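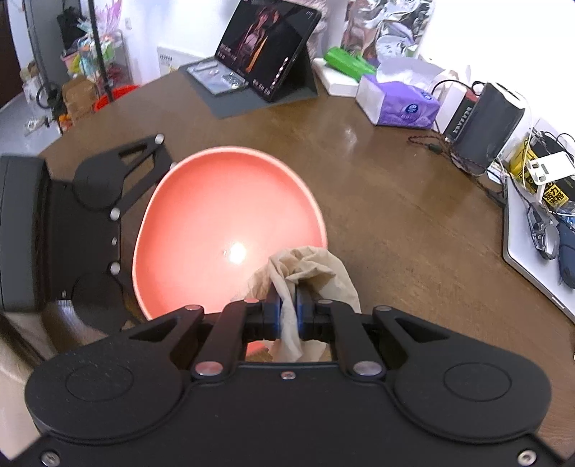 Bowl work at the big table, both grippers in.

Home | Kitchen | Workshop | Cleaning | Odd Jobs | Ask Us

Wiping a bowl with two fingers: tips from the Gukelik cloth study

Most of the tips on this site come from people's grandmothers. This batch comes from a study on teaching robots to handle cloth, which means it cost a great deal more and contains fewer mentions of vinegar.

The short version of the study: people pick up a pair of hand-held grippers, do a kitchen job with them, and the recordings go to train a robot arm that has never met a dishcloth. Gukelik collected 4000 of these recordings, all bowls and soft things. Then 698 of them were thrown out, several by me, most of them of me. Mayu Chiba runs the sorting and is very polite about it. Her note on my first afternoon's work was "interesting."

What the group wanted to know was which human habits a robot can learn from and which ones just confuse it. The answer was mostly about pace and grip. A robot trained on calm, slightly dull wiping did better on bowls it hadn't seen before than one trained on fast, clever wiping, and the difference was big enough that they ran the whole thing again in September to be sure. It came out the same way. Clever wiping is what I do.

If you're recording at home, or if you only want to know how to wipe a bowl when your hands have been reduced to pincers (oven mitts, a cast, ski gloves, a bad manicure), read on.

Crumple first

A flat cloth is the enemy. Two fingers slide right off it, and if they do catch hold they get one layer and lift the thing like a flag. Push it into a loose heap before you start and pinch the top of the heap. The sorted-out recordings were full of people trying to pick up a neatly folded napkin by its edge for what felt like a geological age. I was taught to fold dishcloths in thirds and I've had to let that go.

Leave a tail

Take the cloth a little way in from the corner so a bit hangs below the fingertips. If the grip slips you still have something to slip along. Pinch right at the very edge and the first snag on the rim takes it out of your hand.

One side holds, the other side works

With two grippers the temptation is to have both of them wipe. Don't. Park one against the bowl and let it be boring. In the recordings where both sides were busy, the bowl toured the table, and the trained robot learned, very faithfully, to send the bowl on a tour. There's a clip of this. Mayu shows it to visitors.

The same goes for ordinary hands, by the way. My mixing bowls have stopped creeping toward the sink since I started holding them.

Start at the rim and come down

Run the rim first, all the way, then the wall, then the bottom. Any order works for a person, who'll go back and get the spot they missed. The robot wants the same order every time, and after a few hundred bowls so will you. I now do it with the dog's dish.

Slow down before you touch

Approach quickly if you must, but ease off just before the cloth meets the bowl. The Ustberg set, an older batch from before my time, was recorded by someone in a tremendous hurry, and a robot trained on it arrives at the crockery like a door slamming. Use plastic bowls until you trust yourself. Use plastic bowls after that too.

Don't stop to think

This was the finding that surprised the group most. A pause in the middle of a wipe, while the person wonders what to do next or whether they left the stove on, teaches the robot to pause. It has no idea why it's pausing. It may stay there. Plan the whole move with your hands down, then go. If you lose track, finish badly and start a new recording.

Keep your mistakes, within reason

Dropped the cloth? Pick it up again and carry on. Recordings with one honest fumble and a recovery were worth keeping, and the robot trained with them in the mix was noticeably better at getting a cloth back off the table. Recordings with a fumble, a second fumble and a remark were not. The microphone is on, I learned.

Mind the squeeze

Full grip all the time wears your forearm out and twists the cloth into a rope. Close until the cloth stops sliding and leave it there. Your thumb will want to do more. Shake the arm out between bowls, drink something, and put the cup down well away from the work, on the far side of wherever you think is far enough.

Swap cloths often

A cloth that's been pinched in the same spot all morning holds the shape and starts handing you the easy grip for free. Nice for you, useless for the robot, which will be handed a fresh one in the test. Terry, cotton, paper towel, whatever's in the drawer. Paper towels tear at the pinch if you twist, so don't twist. Microfiber clings to everything and I'd leave it for the second week.

What it still can't do

Narrow vases. Anything with a handle on the inside of the turn. Colanders, where the cloth catches in the holes and the robot takes it personally. Zemberg has a group working on colanders and I wish them well. Lids are supposed to be next for us, and I've been asked to practice.

Reader Ichikawa wrote in to ask whether any of this makes the dishes go faster. No. It made mine slower by a wide margin, and the bowls are very clean at the rim.

31 shares 7 comments

Contact | Send us a tip | Copyright, all rights reserved | Back to top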